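음악학 > 음반 연구 > 소논문 전문
공유 50 · 댓글 3

4. 곡순은 누가 정했나: 와톤 음반의 재발매와 B면 문제

앞 절에서 와톤(Waton)의 초기 10인치 음반 목록을 정리하다가 제가 좀 지쳤다는 걸 눈치채신 분도 있을 것 같습니다. 그래도 이번 절은 제가 제일 쓰고 싶었던 부분이라 기운을 내 보겠습니다. 10인치로 나왔던 노래 모음이 12인치로 다시 나오면서 곡의 순서가 바뀌는 일, 그리고 그 순서를 도대체 누가 정했느냐 하는 이야기입니다.

보통 재발매 음반을 다룰 때는 추가된 곡에 눈이 갑니다. 판이 커졌으니 자리가 남고, 자리가 남으니 몇 곡을 더 넣는 거죠. 저도 처음에는 그렇게 접근했습니다. 그런데 첸게 야카브(Csenge Jakab)의 첫 음반 《강가의 여관》을 10인치판과 12인치판으로 번갈아 듣다 보니, 추가된 네 곡보다 원래 있던 여덟 곡의 자리가 훨씬 신경 쓰이더라고요. 10인치판은 느린 왈츠로 시작해서 무반주 자장가로 끝납니다. 12인치판에서는 이 자장가가 A면 세 번째로 옮겨 가 있고, 그 바로 뒤에 아코디언이 요란한 폴카가 붙습니다(처음 들었을 때는 정말 깜짝 놀랐어요!). 같은 녹음인데도 자장가가 마치 폴카의 서주처럼 들립니다.

와톤의 제작 장부는 조르누드톤(Zornudton) 시립도서관에 들어가 있고, 제가 열람한 것은 그중 재발매 관련 묶음입니다. 장부에 따르면 《강가의 여관》 12인치판의 첫 주문량은 3000장이고, 날짜는 2월 11일로 적혀 있습니다. 연도는 없습니다. 장부 앞뒤의 항목으로 미루어 10인치판이 나오고 네 해쯤 뒤라고 저는 보고 있는데, 이 추정에 대해서는 부록에서 따로 다룹니다. 곡순을 적은 쪽지가 그 장에 핀으로 꽂혀 있고, 필체는 두 사람 것입니다. 하나는 다른 문서의 서명과 맞춰 볼 때 제작부의 펠리챠 크라예프스카(Felicja Krajewska)가 거의 확실합니다. 다른 하나는 아직도 모릅니다. 야카브 본인이면 좋겠다는 마음이 굴뚝같지만, 남아 있는 야카브의 편지는 전부 타자로 친 것이고 서명도 머리글자뿐이라서 비교할 거리가 없습니다.

쪽지에는 곡명 옆에 초 단위까지 연주 시간이 적혀 있고, 어떤 곡에는 밑줄이 두 번 그어져 있습니다. 자장가가 바로 그중 하나예요. 공동 연구자인 베로니카 도보시(Veronika Dobos)는 이 밑줄을 음량 표시로 읽습니다. 홈이 판 안쪽으로 갈수록 선속도가 떨어지고 고역이 뭉개지니까, 소리가 가늘고 조용한 곡을 안쪽 끝에 두지 않으려 했다는 거죠. 설득력이 있습니다. 다만 그렇게 읽으면 10인치판에서 자장가를 맨 끝에 둔 까닭을 설명하기가 어려워집니다. 그때라고 안쪽 홈이 더 좋았을 리는 없으니까요. 저는 밑줄이 그냥 '확인했음'이라는 뜻일 수도 있다고 생각합니다. 이 문제로 둘이서 꽤 오래 다퉜고, 결국 합의는 못 봤습니다.
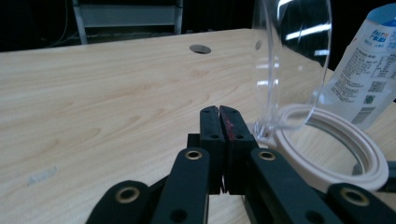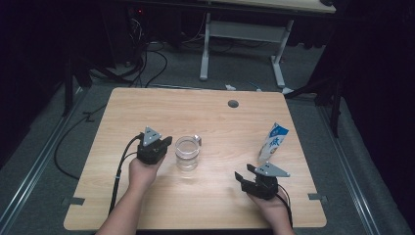

그림 3. 밝은 나뭇결 상판의 탁자와 검은색 손잡이형 그리퍼.

B면 시간 배분으로 넘어가면 사정이 조금 더 또렷해집니다. 쪽지에 적힌 시간을 더하면 12인치판 전체는 50분에 조금 못 미치는데, A면이 눈에 띄게 길고 B면은 마지막 곡이 끝난 뒤에도 빈 자리가 꽤 넓게 남습니다. 판을 손에 들고 빛에 비춰 보면 안쪽의 매끈한 띠가 바로 보일 정도예요. 저는 수업에서 이걸 설명할 때 늘 그릇 이야기를 하는데, 그림 3의 둘째 사진에 있는 투명한 유리 주전자를 떠올리시면 됩니다. 바닥 가까이에만 물이 조금 있고 위쪽은 그대로 비어 있죠. 와톤의 B면이 딱 그 모양은 아니어도(절반은 훌쩍 넘게 차 있으니까요), 담을 수 있는 양과 담은 양이 따로 논다는 점에서는 비슷합니다. 그러니 '자리가 모자라서 자장가를 A면으로 옮겼다'는 설명은 받아들이기 어렵습니다. 자리는 B면에 얼마든지 있었어요.

그렇다면 왜 A면이었을까요? 제가 기대고 있는 자료는 청취자 엽서입니다. 와톤은 음반마다 회신용 엽서를 끼워 넣었고, 도서관에는 10인치판에 대한 회신이 490통 남아 있습니다. 엽서에는 '가장 자주 듣는 곡'을 적는 칸이 있는데, 맨 처음 곡인 왈츠를 적은 사람이 제일 많고 그다음이 자장가입니다. 마지막 곡이 이렇게 사랑받는 경우는 와톤의 다른 음반에서는 찾지 못했습니다. 여백에 "이 노래만 들으려고 바늘을 안쪽에 내려놓는데 손이 떨린다"고 써 보낸 사람도 있습니다. 저는 이 엽서를 읽고 한참 웃었는데, 웃고 나서 생각해 보니 꽤 실용적인 불평이더라고요. 인기 곡을 찾기 쉬운 데로 옮겨 달라는 말이나 다름없으니까요.

물론 엽서를 너무 믿으면 곤란합니다. 엽서를 보낸 사람은 산 사람 가운데 일부이고, 그중에서도 할 말이 있는 사람입니다. 게다가 A면 세 번째 곡이 마지막 곡보다 정말로 찾기 쉬운가 하면, 그것도 좀 애매합니다. 수집가 카야 바낙스(Kaja Vanags)에게 이 이야기를 했더니, 자기라면 맨 안쪽 곡을 찾는 편이 훨씬 쉽다고 잘라 말했습니다. 곡 사이의 띠를 셀 필요가 없다는 거예요. 듣고 보니 맞는 말이라 저는 이 대목을 두 번 고쳐 썼습니다. 지금은 '찾기 쉬움'보다는 '먼저 들림' 쪽에 무게를 둡니다. 판을 뒤집지 않고 A면만 듣는 사람이 많았다는 것은 엽서의 다른 칸에서도 짐작할 수 있습니다. B면에만 있는 곡을 적은 엽서는 자장가를 빼면 아주 드뭅니다.

비교 삼아 같은 시기의 테이셰이라(Teixeira) 음반도 들여다보았습니다. 여기는 사정이 정반대입니다. 테이셰이라는 10인치판의 곡순을 그대로 두고, 추가곡을 각 면 끝에 차곡차곡 붙였습니다. 이달리나 네베스(Idalina Neves)의 항구 노래집이 좋은 예인데, 초판 400장 모두 속지에 추가곡 앞에만 별표를 달아 놓았습니다. 이미 10인치판을 가진 손님에게 '이만큼이 새것입니다' 하고 알려 주는 셈이죠. 연구자로서는 고맙기 짝이 없는 속지입니다. 그런데 음반으로 들으면 어딘가 어색합니다. 원래의 마지막 곡이 끝나고, 마음속으로 박수까지 다 쳤는데, 노래가 또 나옵니다. 앙코르라고 생각하면 그만이지만 저는 매번 조금 당황합니다.

두 회사의 방식을 놓고 어느 쪽이 원작에 충실하냐고 물으면 대개 테이셰이라라고 답할 겁니다. 순서를 건드리지 않았으니까요. 저는 그 답이 썩 내키지 않습니다. 《강가의 여관》 10인치판의 순서부터가 야카브의 뜻인지 알 수 없고, 앞 절에서 보았듯이 녹음 순서와도 맞지 않습니다. 10인치판의 곡순을 적은 문서는 장부에 아예 없습니다. 처음 나온 순서라는 이유만으로 그것을 작가의 의도처럼 다루는 서술이 음반 해설에 워낙 흔한데, 적어도 와톤의 경우에는 그럴 근거가 없어요. 오히려 두 사람이 쪽지 한 장을 주고받으며 고친 흔적이 남은 쪽은 12인치판입니다.

덧붙여 둘 것이 하나 있습니다. 그 뒤에 나온 갠턴(Ganton)의 모음집은 12인치판의 순서를 따르면서도 해설에는 "초판의 순서 그대로"라고 적었습니다. 저도 학생 때 이 해설을 믿고 발표문을 쓴 적이 있습니다. 어느 판을 초판으로 불렀는지가 문제인데, 갠턴 쪽 문서는 6월에야 열람 허가를 받아서 이 글에는 표지와 속지에서 확인한 것만 반영했습니다. 갠턴판의 면별 수록곡은 다음 절의 표에 와톤의 두 판과 나란히 실었습니다.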